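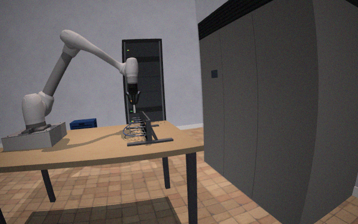 Tevance opens its long table to anyone who still writes letters

Saavedra, November 22, 2024. Tevance, the stationery maker best known for a writing pad it has refused to improve for 50 years, today announced the first Cloltus Letter Season, a winter programme of free evening sessions for people who would like to write to somebody and keep putting it off.

Sessions take place on Tuesday evenings in the ground floor shop at Arkent Row, Saavedra. Paper, envelopes and a first class stamp are provided. Conversation is allowed until half past seven, after which those present are expected to get on with it.

The idea grew out of a survey the company ran among its mail order customers in August. Of the 2375 people who replied, most said they meant to write more letters. Only 173 had written one that month, and several of those added that it was a complaint to the council. Tevance has chosen to be encouraged by this.

"We asked people what was stopping them and they said time, which is what people say," said Andor Pap, managing director of Tevance. "Then we asked again and they said they didn't know how to start. That we can help with. We have a drawer full of first lines and most of them are quite bad, so the pressure is off."

The drawer in question belongs to the shop's order department, where staff have for years copied out the openings of letters sent in with orders, with the writers' permission and without their names. A selection will be printed on cards and left out at each session. Favourites among the staff include "You will have heard about the goat by now" and "I am writing because your telephone manner has not improved."

To go with the season, the company is launching the Cloltus pad, its first new product in five years. It has the same cream paper as the old pad, the same gummed top edge and a slightly larger sheet. The larger sheet was requested by customers with large handwriting. Customers with small handwriting have already written in to object, at length, on both sides.

The Cloltus comes ruled or plain, with a guide sheet of heavy black lines for those who buy plain and regret it. It costs £5 and goes on sale in the Saavedra shop today, with mail orders leaving the following week. The old pad stays in the range at its present price. A proposal to change its cover from green to a different green was discussed and withdrawn.

Each Tuesday will have a loose theme, which may be ignored. The opening evening is for thank-you letters more than a year overdue. Later weeks cover letters to former neighbours, letters to people one has only met on trains, and condolence letters, for which the shop will be kept quiet throughout and the biscuits will be of a softer kind.

Tevance will post all finished letters the next morning. Unfinished letters may be left in a labelled envelope behind the counter and picked up again the week after. The company will not read them, finish them or offer an opinion.

Places are free but should be reserved, by post if possible. Requests made by email will also be accepted, with what Mr Pap describes as "a small sigh".

Notes to editors

Tevance makes writing paper, envelopes and account books at its works in Saavedra. It does not make greetings cards and would be grateful if this could be mentioned.

Sample pads are available to journalists on request. Requests in handwriting will be answered in handwriting, so please allow for the second post.

Press contact: The Press Desk, Tevance, Arkent Row, Saavedra.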